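Novarham Community Orchard and Meadow: progress report to the Rainer Fund
Second period, covering the winter up to the end of January

Where we are

We said we would plant 77 fruit trees before the buds broke. We have planted 63. The other 14 are pears, and they are still at the nursery in Trinadton, which has twice told us they are ready and twice rung back to say they meant somebody else's pears. We have paid the deposit and no more than the deposit.

The trees that are in look like sticks, as trees do at this age. We mention it only because a local newsletter described the site as "a field of sticks" and we would like the Fund to hear it from us first.

The ground

The lower half of the field holds water. Our bid described it as "occasionally damp", and we would now like to withdraw the word "occasionally". We have moved the plums uphill, given the bottom corner over to willow and alder, and dug a shallow ditch along the lane side. The ditch works well enough that a pair of mallards has moved in.

The meadow strip was scraped and sown in autumn with yellow rattle and a local seed mix. Nothing can be said about it until spring, so we won't.

Fencing and deer

The rabbit fence is finished. The deer fence is finished on three sides, and the deer have learnt which three. The last stretch waits on posts from Pastari, our supplier, who changed the price after the order went in. We have settled on a figure we can both live with, and the posts are promised for the end of next month.

Money

The grant for this period was £1,000 and we have £593 left. Most of the spending went on stakes, ties, guards and the pear deposit. The underspend is nearly all fence posts, and it will vanish the moment they arrive. We ask to carry it over into the next period. Receipts are attached, including one that went through the wash and has been copied out by hand underneath.

The hut

The kitchen end of the hut is in use on planting mornings, and the working rule is soup first, paperwork second. Turnout has held up better in sleet than it did in October sunshine, and we put this down entirely to the soup. A microwave was not in the original budget and has not been charged to it.
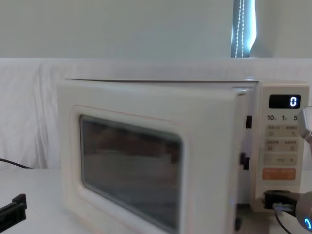

Next period

Collect the pears, or get the deposit back. Close the fourth side of the fence. Prune the old apples along the lane before the sap rises, and label every tree with its variety — the current system is a plan drawn in pencil, and two of us read it differently. We would also welcome a visit from the Fund. Please bring boots, and park at the top.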